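双臂服务机器人安全测试员及事件复核工程师招聘

Stallus 机器人运维部现招聘现场安全测试员和事件复核工程师，工作地点在 Kaduvura 办公园区三号楼。招聘与七月的一起夹手事件直接有关，先把情况写清楚，请应聘人看完再决定是否投递。

事件经过

七月的一个下午，一台双臂机器人在三号楼二层休息区做换垃圾袋任务。机器人已经把袋口撑开，正要往桶上套，右手的袋边滑脱了一截。一名测试员伸手去帮忙扶袋子，机器人同时执行了重新抓取，手指合拢，夹住了测试员的食指和中指。测试员喊停，遥操作员按下急停按钮，手臂停了，手指却没有松开。最后由另一名同事从背后断开手部供电，才把手指取出来。伤者两根手指软组织挫伤，休息了10天，已经回到岗位。

复核查出三个问题。

一、急停只切断了手臂关节的驱动，手部控制器走的是另一路供电，收到急停后保持最后一次的夹持力。这是设计时留下的，验收时没有测到。

二、重新抓取动作没有任何提示。程序判断袋子滑脱后立即合指，中间没有等待，旁边的人来不及反应。

三、袋子是半透明薄膜，力传感器读数很小，程序分不清手里是袋子还是没抓住，于是不断加力。我们翻了2916条换袋记录，其中33条出现过同样的加力过程，只是当时旁边没有人伸手，所以一直没有当作故障上报。

目前的处理

所有换袋任务已改为限力运行，手部供电已并入急停回路，现场人员在机器人使能状态下不得进入手臂可达范围。这几项是临时措施。限力以后，袋子滑脱的情况变多，套袋成功率下降，任务时间也变长。我们需要有人长期在现场把这些情况测出来、记下来，再交给控制组修改。

岗位一：现场安全测试员

主要工作：
按测试单在休息区、走廊和茶水间监督机器人作业，任务以换垃圾袋、收杯子、擦桌面为主。
手持急停按钮，全程不兼做其他事情。
每班开始前检查急停、手部断电和限力设置，检查结果签字。
记录每一次滑脱、误抓、碰撞和非预期动作，没有造成后果的也要记录。
遇到不确定的情况先停机，停机不需要事先请示，也不影响考核。

要求：
高中或中专以上学历，专业不限。
能连续站立和走动，一个班次中站立时间较长。
能用中文写清楚一件事的先后顺序。面试时会请你看一段作业录像，写一份事件记录。
有工厂、实验室、仓储或电梯维保经验者优先。没有机器人经验也可以，入职后培训。

岗位二：事件复核工程师

主要工作：
读取手臂、手部和遥操作端的日志，对齐时间，还原事件过程。
搭建复现测试，用假手指和测力工装测夹持力，不使用真人。
编写整改要求，跟踪到关闭。整改没有验证之前，有权不同意恢复任务。
每周和现场测试员一起过一遍记录，修订测试单。

要求：
自动化、机械、电气、计算机或相近专业本科以上。
能看懂电气原理图，能用 Python 处理日志。
了解急停、安全停机和力矩限制之间的区别，能讲给没有技术背景的同事听。
做过风险评估或事故调查的，请在简历里写明你具体负责哪一部分。
两年以上工作经验。

工作安排

现场安全测试员实行两班制，早班八点到十六点，晚班十二点到二十点，每周轮换，周末双休。每台机器人固定配两个人，一人遥操作，一人负责安全。缺一个人时当天不开机，工资照发。每连续监督一小时休息一刻钟，休息时由替班人员接手急停。

事件复核工程师为标准工时，发生伤害事件时需要当天到场。

待遇

两个岗位均签正式劳动合同，缴纳五险一金，另购商业意外险。现场安全测试员试用期两个月，工程师试用期三个月，试用期工资不打折。园区食堂提供午餐，晚班另有晚餐。具体薪资在第一次面试时说明，不等到最后一轮。

培训

现场安全测试员上岗前需完成70小时培训，内容包括急停操作、手部解脱、站位、记录填写和急救。手部解脱在断电的机械手上练习，每个人都要独立完成。考核不通过可以补考，补考期间工资照发。培训由 Dilek Değirmenci 负责，七月的事件复核也是她主持的。培训材料中有事件的完整时间线，签署保密协议后可以阅读。

常见问题

会不会有危险？
有。机器人手的夹持力足以造成挫伤。我们能做的是降低力、拉开距离、保证急停有效，并且让监督的人不赶时间。如果你对这一点有顾虑，可以在面试时要求看现场，看完再决定。

以前受伤的同事是不是因为操作违规？
当时的规程没有写明袋子滑脱时能不能伸手，所以不按违规处理。现在已经写明：不伸手，先停机，等手部断电指示灯熄灭再靠近。

需要穿戴什么？
平底包头鞋由公司发放。长发需要束起，上班时不戴戒指和手链，不穿宽袖衣服，挂绳工牌改为夹扣式。

供应商的人会不会在现场？
手部控制器由 Bristonura 供货，整改期间对方工程师会不定期到场。测试员只听本班负责人的安排，供应商提出的临时测试要先有测试单。

可以兼职吗？
不可以。急停岗位需要固定人员，临时换人会增加风险。

应聘方式

请把简历发给招聘负责人 Birsen Karaca，邮件标题写明岗位名称和姓名。应聘现场安全测试员的，请在正文里用几句话写一件你见过或经历过的设备故障：当时发生了什么，你做了什么，后来怎么处理。不要求是机器人，家里的洗衣机也行。应聘工程师的，请附一份你写过的测试报告或分析报告，涉密内容请自行删去。

截止日期为2024年8月30日星期五。收到简历后五个工作日内回复，不合适的也会回复。面试分两轮，第一轮在线，第二轮在三号楼现场，会安排旁观一次换袋作业，旁观位置在手臂可达范围以外。外地应聘者的往返交通费凭票报销。

现场面试请从园区东门进，在 Yazıcı 咖啡店旁边的前台登记，领访客牌后由工作人员带上二层。请穿平底鞋，包和外套存在前台的柜子里，面试结束后凭访客牌领取。 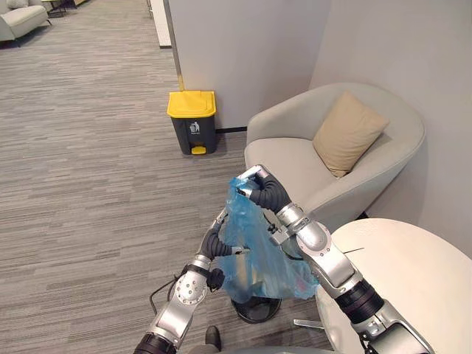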